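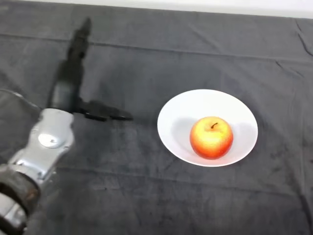 Landeck Robot Arm Club: Frequently Asked Questions
Last updated February 2024

Welcome! We get a lot of email from students and parents who want to know what we do and how to get in, so we put the answers in one place. If you read all of this and still have a question, come by the lab during open hours. We love visitors.

What is the club?

We're a student club at Landeck that programs robot arms to handle everyday objects. We build the task, write the code, run it, watch it go wrong, and run it again (and again!). There's a spring showcase in May, and a lot of what we do in the second half of the year points toward it.

Do I need to know how to code?

No. Plenty of members started with zero coding. The first few weeks are a beginner track in Python, and you'll be moving a joint on your very first day, which is a great feeling. If you already code, you can skip ahead to the task teams as soon as you pass the safety check.

What is the Travurar task?

Travurar is our name for the main challenge of the year. The arm has to find one object on a table, pick it up, and put it on or in a dish. It sounds so simple! Then you try it, and you find out how much your own hand does without asking you. Teams begin with an apple because it's round, it has a stem that can mess up a grasp, and the color shifts from yellow to red, so a lazy color filter will only find part of it.

Is it always the same setup?

The table gets a dark cloth and the object goes down somewhere new for each run. The dish changes too. A plate is a flat target with a low rim, so the apple may roll when you let go. A bowl is more forgiving at the end, but you have to come in higher to clear the side. Every team has to write code for both.

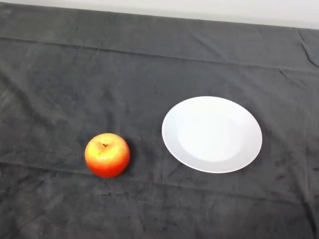
Apple and plate on the cloth, with a gap between them.

Can we smooth out the cloth before a run?

You can straighten it, but don't iron it and don't tape it down. Creases are part of the task. They make shadows, and your vision code needs to cope with shadows. The Zoredine team lost most of a meeting last fall to a fold that their program was sure was the edge of the table.

How is a run scored?

You get 9 points for a clean run: the object is lifted, carried and set down, and it stays put for the full count. You lose 2 points if it touches the cloth again after the lift. A judge can stop a run at any time for safety, and a stopped run scores zero, but you can try again once everyone on the waiting list has had a turn.

How many runs does a team do in a season?

As many as you can fit in! Myklebust, last year's top team, logged 337 by the showcase. The club-wide goal for this year is 1000 and we have a big paper chart on the wall that we fill in by hand. Failed runs count toward the goal, so please write them down.

What's the hardest part?

Ask five members and you'll get five answers. Many new people struggle with the approach, meaning the path the hand takes before it touches anything. Come in too fast and you bump the apple. Come in too low and you're dragging the cloth along with you. Once you have a good approach, closing the hand is a lot less scary.

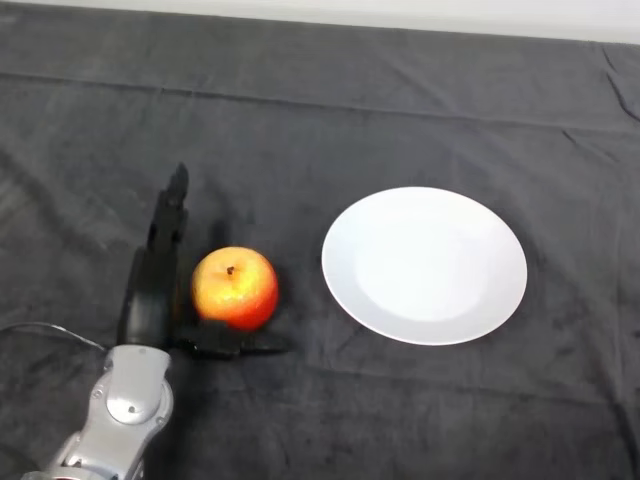
Can I work on my code at home?

Most members do. The simulator runs on an ordinary laptop, and we'll help you install it at your first meeting. Code has to run cleanly in the simulator before you bring it to the arm.

What are the safety rules?

Hands off the table while the arm is powered. One person stays at the stop button for the whole run and does nothing else. Long hair tied back, no dangling sleeves, no food or drinks at the bench.

How do I sign up?

Fill out the form on the club page and bring a signed safety sheet to your first meeting. You can join at any point in the year. If you come in after the teams are set, we'll match you with one that has room.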